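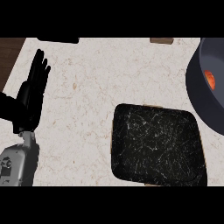
Remote operators wanted for kitchen tasks in simulation

Jollance is looking for 2 people to steer a pair of simulated robot arms through kitchen chores. We have read plenty of claims that a robot can learn cooking from a few demonstrations. We doubt it, and we would like operators who doubt it too.

Our set so far holds 1,385 recordings. Many are dull, and we expect to throw out a good part.

One of the tasks has a tomato, a cutting board and a pot. Closing the fingers on the fruit is the piece newcomers underestimate — the hand hides much of what you need to see.

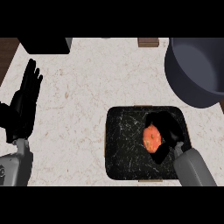

What we ask

Steady hands, patience, and blunt notes on failed attempts. Gaming experience may help, though we have seen no proof.

Shifts run 4 hours at our Zameck office. Training is paid.

To apply

Write to Tài Đoàn by the end of September. Skip the cover letter.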